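Configurar o purificador de ar Virel 390 para quem vive com alergias

Última atualização: 28 Mar 2026
Tempo de leitura: 3 min

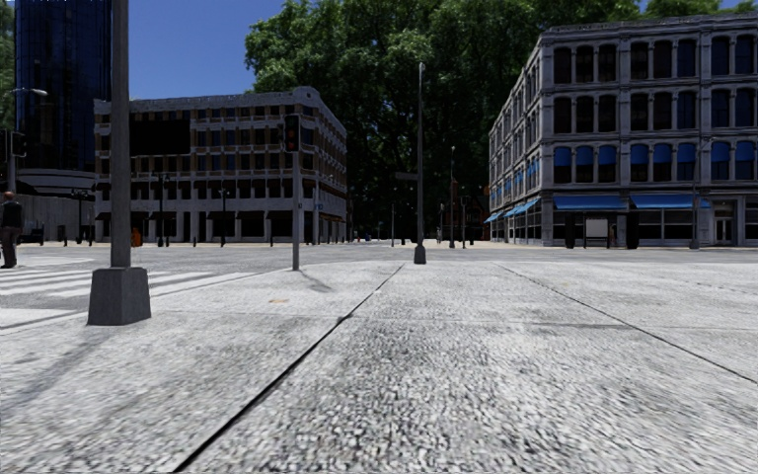 Secção 6. Sensor de partículas, modo noturno e aviso de filtro

Se chegou a esta secção, o aparelho já está fora da caixa e alguém já deitou fora o saco de plástico que envolvia o filtro. Se ainda não o deitou fora, volte à secção anterior. Um purificador com o filtro embrulhado faz exatamente o mesmo barulho que um purificador a funcionar, e há quem passe um inverno inteiro satisfeito com ele.

Antes de começar

Precisa da aplicação Tosum instalada no telemóvel, da palavra-passe da rede e de uma parede com a qual não tenha planos. O aparelho aspira por trás. Encostado à parede, aspira sobretudo a parede.

CUIDADO: não use o purificador na casa de banho durante o duche nem no mesmo quarto que um humidificador de ultrassons. O sensor confunde gotículas com poeira e põe a ventoinha no máximo, convencido de que há uma catástrofe.

6.1 Calibrar o sensor

1. Ligue o aparelho à tomada e espere que a luz frontal fique fixa.
2. Abra uma janela durante alguns minutos. Se for época de pólen e o senhor ou a senhora for a pessoa alérgica, delegue esta tarefa.
3. Feche a janela e prima o botão do sensor durante 3 segundos, até ouvir o sinal.
4. Saia do quarto. A calibração demora 60 segundos e detesta companhia, sobretudo companhia que sacode almofadas.
5. Confirme na aplicação que o estado passou a «Calibrado». Se aparecer «Quase calibrado», repita a partir do passo 3. Já pedimos à Tosum que retirasse essa mensagem.

Nota: perfumes, laca e bacon alteram a leitura durante bastante tempo. O aparelho não julga ninguém, mas acende a luz vermelha.

6.2 Programar o modo noturno

1. Na aplicação, escolha o quarto e toque em «Noite».
2. Defina a hora de início e a hora de fim. A aplicação aceita que a noite acabe antes de começar e não avisa.
3. Escolha a velocidade 1 ou 2. A velocidade 3 existe neste menu por razões históricas.
4. Desligue a luz frontal no submenu «Luzes». Quem salta este passo costuma descobri-lo às escuras, ou melhor, à falta delas.
5. Toque em «Guardar». Sair com a seta apaga tudo.

Nota: se tem asma ou outra doença respiratória, o modo noturno não substitui a medicação nem o que lhe disse o médico. O purificador reduz as partículas em suspensão no quarto onde está. Do corredor, do gato e do tapete da sala não se ocupa.

6.3 Repor o aviso de filtro

O aviso acende conforme as horas de uso. Os filtros Hultunex e Kaczmarczyk encaixam ambos neste modelo, com a seta virada para dentro.

1. Desligue o aparelho da tomada. Da tomada mesmo, no botão não chega.
2. Retire a tampa traseira e o filtro usado. Meta-o num saco fechado e não o bata contra nada, por muito que apeteça.
3. Passe um pano seco no compartimento. Use máscara se for sensível ao pó.
4. Coloque o filtro novo e feche a tampa até ouvir o encaixe.
5. Volte a ligar e mantenha premido o botão do filtro até a luz apagar.

CUIDADO: os filtros não são laváveis. Em dezembro alterámos o rótulo para o dizer em letras maiores, depois de recebermos vários filtros na assistência, muito limpos e já sem serventia.

Se a luz voltar a acender logo a seguir, o filtro está ao contrário ou ainda está no saco. Para os restantes casos, consulte a secção 7, «Ruídos, cheiros e outras queixas».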